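Le bras qui devait faire la vaisselle

Enikő Bárány avait signé sans trop y croire. La société Omis promettait 2 299 gestes ménagers, et son commercial, Ottar Granström, prononçait ce chiffre comme on annonce une naissance.

- Et parmi ces gestes, demanda-t-elle, combien servent à quelque chose ?

Il rit poliment. Il avait un dossier, des courbes, une garantie. Il parla de l'essai mené chez un traiteur de Tóth, où la machine avait plié des torchons pendant une journée entière. Enikő avait tenu une cantine pendant 19 ans. Elle savait ce que valait un torchon plié quand les casseroles attendaient encore.

On installa donc le bras dans la cuisine, en mai. Sebastião Leite, le technicien, passa la première matinée à genoux devant son ordinateur. Il était doux, fatigué, et s'excusait auprès des meubles quand il les heurtait.

- Il apprend, disait-il.

- Mon neveu aussi apprenait. Il a fini par payer quelqu'un.

Vers midi, elle posa la question qui la tracassait depuis la signature : que ferait l'engin d'un fond de riz brûlé ? Sebastião réfléchit longtemps. Il fallait, dit-il, que le riz soit d'abord reconnu comme du riz, puis comme brûlé, puis qu'on décide de la force à appliquer. Le modèle actuel hésitait au premier point.

- Moi, je gratte, dit Enikő.

Elle alla s'asseoir avec son café.

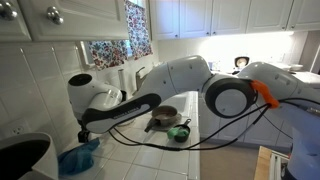
Enikő n'avait jamais aimé qu'on travaille à sa place, et encore moins qu'on travaille lentement. Elle tint une heure sur sa chaise. La pince noire pendait près du bord du plan de travail carrelé, la petite casserole était sur son assiette grise, et le chiffon vert faisait une boule dans la poêle en fonte. Elle pensa au prix de l'abonnement, puis à sa mère, qui aurait fini avant que l'eau chauffe.

- On touche au but, dit Sebastião. Il me faut encore 30 essais.

- Pour la casserole ?

- Pour le chiffon.

Elle but une gorgée. Le café était froid. Dans l'entrée, le téléphone sonna : c'était Granström, qui voulait savoir si elle accepterait de témoigner dans une brochure.

- Rappelez en juillet, dit-elle, et elle remonta ses manches.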